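Open day at the Mullow student robotics club, 2023-08-16

So I finally got along to the Mullow open day, and I'm very glad I did! It's a 12 minute walk from the bus (uphill, bring water) and entry was a gold coin, sausage in bread extra.

Wiebke Tiedemann, who runs the club, had split us into groups of 10, which meant you could get right up close and ask daft questions. My group started with the Coltis team. They're three students in their final year and they're doing household jobs with a pair of arms, all on a marble-look bench with floral wallpaper round it, which I loved. My nan had a hallway like that.

I stayed at their bench far too long and missed most of the line-following race next door. No regrets.

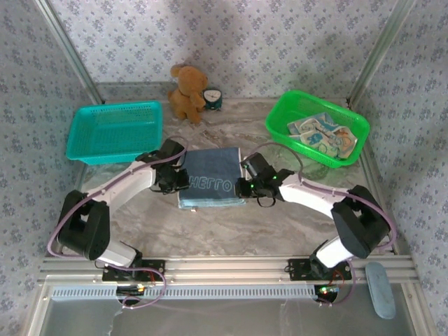
The towel says HELLO, the bag is the other picture, and the teddy is in both.
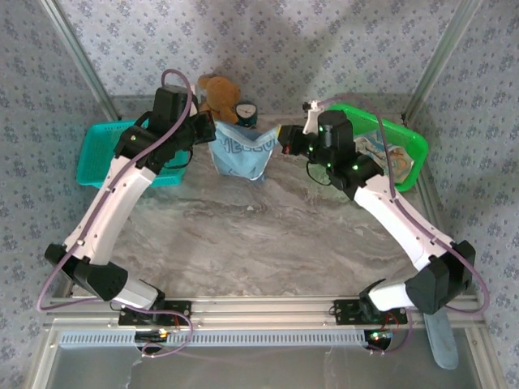 Do you need to be able to code before you join?
Beginners are welcome, and new members spend their first term learning the basics in pairs. The next intake is in November.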